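Okay, budgets! Before you price a single hand, write down the task you want done, in one plain sentence. My own sheet for the Gover bench had 54 lines on it, and I'd forgotten the spare fingertips (ouch).

Hands and wrist cameras go on separate lines, please. Leave 6 weeks for delivery, and keep roughly 5 percent back for cables and screws. 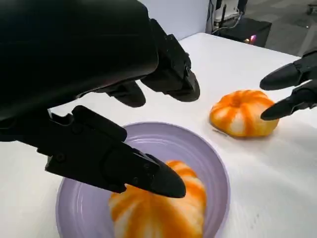
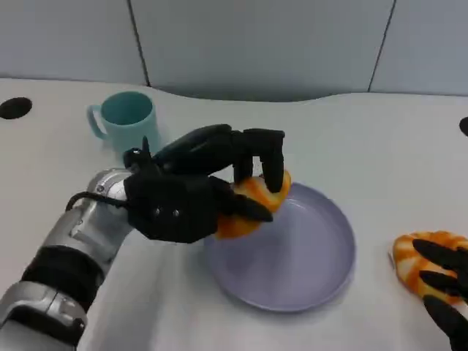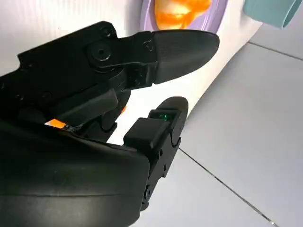

Kandeo Department of Automation, Equipment Planning

Black fingers and small striped things, so that's the scale to plan for. Look at how many joints and screws there are in the close views and ask your supplier which parts you can swap yourselves! Esben Riis has the quote forms. Bring yours half filled in, with the service contract priced for year two as well.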